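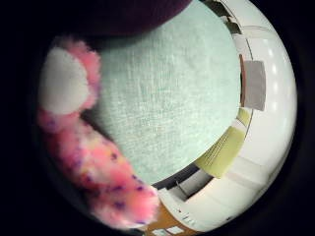 Soft stuff up close at the Skendby build day, Drurnden. Aug 9, 2025

Posted in: Visits & Meetups | Robots

Quick write-up before I forget it all. Got to Drurnden late, missed the turn twice, and the sign for the workshop is still on the wrong side of the building. Coffee was gone by then. So I can't tell you a thing about the intro talk.

Skendby, for anyone who skipped the July post, is the shared project for a gripper you can build at home and teach by hand. You wear or hold the tool, pick things up with it, the recordings go to the computer. The arm comes later. Most of the Endlow group are still at the hand part and so am I.

Plush is the test material this year. Makes sense to me – it squashes, it rolls, it has no real edges, and if you drop it who cares. My own setup at home does fine with a coffee can and falls apart completely on a sock. Shaggy fabric is the worst, the fingers close on fluff and think they have it.

Spent most of my time at the hand rig table. I wanted to see how other people mount the marker panels becuase mine keep working loose. The way they do it is two square panels set at an angle to each other, like two sides of a box, up on top of the hand. I have one flat panel. Turn your wrist and the tracking is gone. Going to copy this as soon as I can find the right bracket. 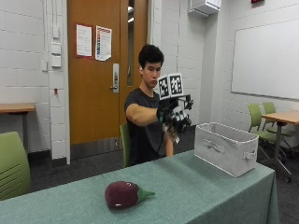 Other thing I took away is to slow down. I grab at things like I'm late for a bus. Slow reach, stop, close, stop, lift. Dull to do 200 times but the recordings come out far easier to sort. Also pick one thing and stay with it for a while before you switch. I had been mixing everything into one long session and then wondering why the labels were a mess.

Asked about finger pads. Answers all over the place. Bare plastic, bike tube, the rubber dots you put under cabinet doors. The Ó Néill pads everybody was raving about in the forum are out of stock again, so I'm going with bike tube, 2 layers, glued. Will report.

Didn't get to: the wiring session, the parts swap (heard it was mostly old power supplies), and the bit on cleaning up bad recordings, which I really needed. If somebody took notes please post them.

Parking is fine if you go round the back. Bring your own lunch, the place on the corner is closed for the summer. Doors shut at 7 and they do mean 7, I was still coiling cable.

Next one is at Endlow, no date yet. I'll bring my rig if the new bracket is on it by then. Need to order screws tonite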